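Craft Kits for Children – session 2 handout (V. Orellana)

1. Paint and markers
Water-based markers first, paint on top once dry. Test on scrap. Cheap brushes shed, so buy the 80 pack and bin the worst.

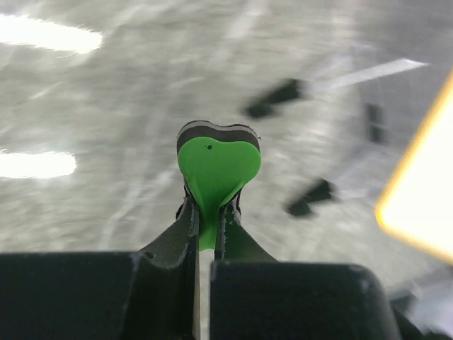

2. Glueing
PVA for card and felt. Leave 15 minutes under a book – longer for thick felt. No hot glue for under-eights.

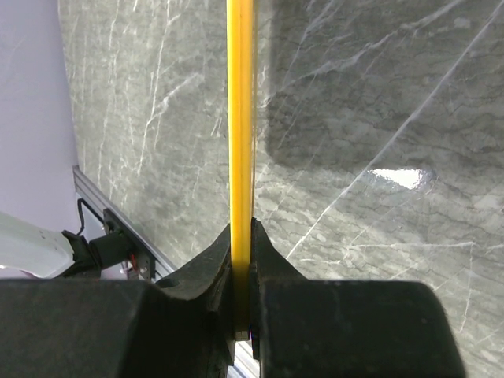 3. Writing the instructions
One action per step. Read Erdős on the Boltley kits, teh bit on drawings. Bring your draft in July. 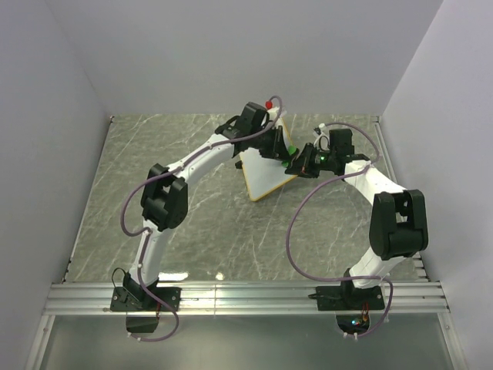 Fig. 3. Board held at two corners.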